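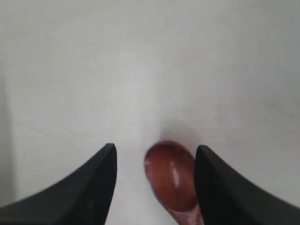 Progress report, May
Prepared by Arash Nouri for the Nurnance small grants desk

1. Scope of the period

The grant covers the sorting and re-storage of loose household items at the Karard shared kitchen. Work in this period was limited to the main table, the drawers below the counter and the open baskets. The tall cupboards are scheduled for the next period and are not covered in this report.

2. Work completed

The item register now stands at 1,333 entries, which closes the count for the drawers and the open shelves. Each entry gives the type of item, the place it was found and the place assigned to it. Duplicate entries from the first pass were merged before the total was taken.

Of the 30 storage positions in the plan, 18 have been assigned and labeled. Labels are on the shelf edge and not on the basket, so that baskets can be moved for cleaning without losing the position. The remaining positions depend on the cupboards.

The table is used as the transfer point between the old and new positions. Items are put down there, checked against the register and placed in a basket. The rule that the table is cleared at the end of each session was adopted in the previous period and has been kept.

3. Baskets

The perforated type was chosen over the closed type after a short trial. Crumbs fall through the holes instead of collecting in the corners, and the contents can be partly seen from the side. The drawback is that thin handles can catch in the holes when a basket is filled in a hurry. This has been noted in the handling sheet.

Mixed baskets remain the main open point. The plan calls for one class of item per basket, but small plastic bags, packaging and flatware still arrive together from the old drawers and are held together until they are sorted. Long, flat utensils are the hardest to place. They stand above the rim when put in upright, and take up the full floor of the basket when laid down.

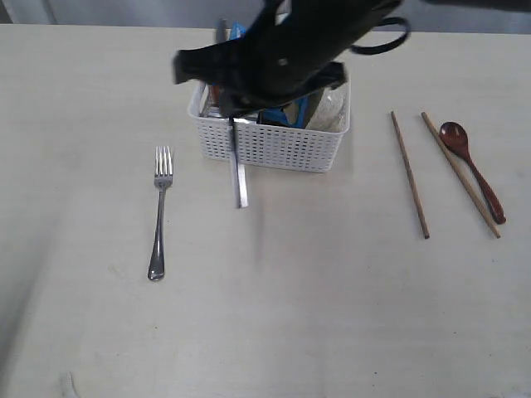

White perforated basket on the table with mixed contents, including a clear plastic bag. A flat metal utensil hangs in front.

Two options are being compared for the long utensils: a shallow tray in the top drawer, or a taller basket of the same make. The tray is cheaper and fits the drawer as built. The taller basket would keep all flatware at table height – the users have asked for this – but needs a deeper shelf.

4. Budget

Spending is within the approved amount. The basket order from Bistel has been received and paid in full. The label stock from Parsa was short by 2 rolls and the balance is on back order. No transfer between budget lines is requested.

5. Next period

Register the tall cupboards. Assign the remaining positions. Decide between tray and taller basket, and update the handling sheet to match. Split the mixed baskets by class as positions become free.

The register file is available to the grants desk on request.

Related items
Karard shared kitchen: storage plan
Handling sheet for open baskets
Progress report, previous period
Notes on shelf-edge labels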